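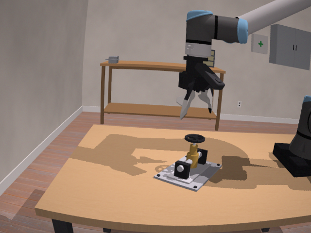 I bought a necklace in August that said "genuine abalone" on the tag, and I'm still grumpy about it. I paid 36 dollars, so I'm not going to lose the house over it, but I have been stringing and selling shell jewelry long enough that I should have turned the thing over before I handed the woman my cash. When I got home and did turn it over, there it was: a skin of real shell about as thick as a fingernail, glued onto a black plastic back and domed over with clear resin. Genuine abalone, sure. I guess a cheeseburger is genuine lettuce.

So this is my rant about listings and tags, and I'm including my own side of the table in it, because sellers are worse than buyers like to think and a lot of us do it without meaning any harm.

Start with the word "shell." If you type "shell pendant" into any of the big selling sites you get carved mother of pearl, dyed mussel, resin with chips floating in it, plastic that never met the ocean, and coconut. Coconut! I know it's technically a shell. You know what the shopper meant.

Then there's "vintage," which I have seen on beads still in the wholesaler's bag with the barcode on. My own rule is that if I can't tell you where a piece came from and some idea of when, it gets called "older" or it gets called nothing. I have a tray of buttons from an estate sale in Rikdale that I'm fairly sure are from the forties, and I list them as "old pearl buttons, age unknown." Do they sell slower? Yes, they do. I had one lady write to ask why I wouldn't commit, and I wrote back that I wasn't there when they were made, and she bought two cards of them.

The one that really gets me, though, is the title stuffing. You've seen these. "Natural Shell Pendant Beach Boho Nautical Mermaid Gift Her Mom Bridesmaid Turquoise Coral Pearl Style." There's no turquoise in it. There's no coral and no pearl either, and that little "Style" hanging off the end is supposed to be the seller's get-out-of-jail card. I got into it on Monday with my friend Natalie Pickering, who sells a whole lot more than I do, and she says you have to write for the search box first and the person second or you'll starve. She told me she has 954 listings up and every single one has "gift" in it. I love Natalie and I have borrowed her good pliers for going on two years, but I think she's wrong, and I think it's why she spends her evenings answering messages that start with "is this real."

Size is another one. Please, please put a ruler in your pictures or give the measurements of the piece itself (without the bail, without the little leaf charm hanging off it). I ordered a "large statement cowrie" from a shop called Huria last winter and it could've been an earring for a doll. The measurement was in the listing, I'll give them that, but it was the length of the chain. The whole chain! Hulme, where I get most of my cord and clasps, does this properly. Hole size, bead size, strand length, how many on the strand, whether the color is dyed. It's about as exciting to read as the back of a soup can and I've never had to send a thing back.

And dye, since I brought it up. There is nothing wrong with dyed shell. I sell dyed shell. There's a hot pink I get in every spring that never lived on any animal anywhere and teenage girls go crazy for it. All I want is the word "dyed" in the description, up near the top, so that somebody doesn't wear it to a pool party over a white swimsuit and then write me a three-paragraph letter. Same with the coatings. Cellov puts out a coated disc bead that's very pretty and very cheap at 4 dollars a strand, and the coating does come off if you wear it against your skin with lotion on. I say so in the listing. People buy it anyway, for earrings mostly, and they're happy.

I know what comes next, because I hear it at every show. It's only costume jewelry, who cares, it's pretty or it isn't. And for the buyer that's a perfectly fine way to shop. If you love it and it's ten bucks, buy it and enjoy it. But somebody down the row spent a weekend cutting and sanding real shell with a mask on (the dust is nasty stuff, wear the mask), and she has to put her pendant out at a real price next to a glued-up one with the same words on the tag. She'll get asked all day why hers costs so much.

I've been going back through my own shop fixing things, by the way. I found "antique look" in a title and I have no idea what I thought that meant. I found a bracelet with no measurements at all. I've got past 2,000 sales on there and I'm sure a few of those folks squinted at something I wrote and took a chance. If you were one of them and it wasn't what you pictured, write me. I'm still going through the earrings and I haven't even opened the anklets yet.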